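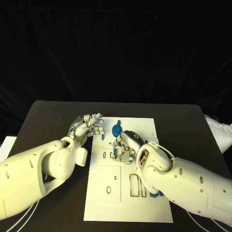
Words by Florian Schnyder

The fault came back in June, always after lunch. The two-armed robot at the Rudmont workshop had to lay small blue parts on a sheet of paper, each one on its printed outline. In the morning it did this without trouble. By 14:00 the left hand would sometimes open too early, and the part fell a little beside its place.

For a toy part this is a small matter. But Vinzenz Bachmann, who runs the tests, was worried about the right hand. Both hands work over the same sheet, and when the left one lost a part, the control program told it to go down and search. Twice it went down while the right arm was still there. The second time the fingers touched, and one joint had to be changed.

"The safety stop did work," Bachmann told me. "It worked after the contact. I would like it to work before."

His team first suspected the finger motors, which become warm, and they lost 9 days on this idea. They changed the grease. They printed new sheets with thicker lines. Of 20 runs in one afternoon, 13 were still bad.

The cause was found in the log files. The program kept its list of finished movements open all day, and reading it took longer every hour. The order to release was sent on time, but the position it used was old. After a restart at noon the hands placed the parts correctly again.

The list is now emptied after each sheet. The search movement is also changed: the left hand must wait until the right arm has gone back to its side. It makes the work slower, and the people from Mahuika, who pay for the project, have asked if this waiting can be shorter. Bachmann has answered that he will look at it again in autumn.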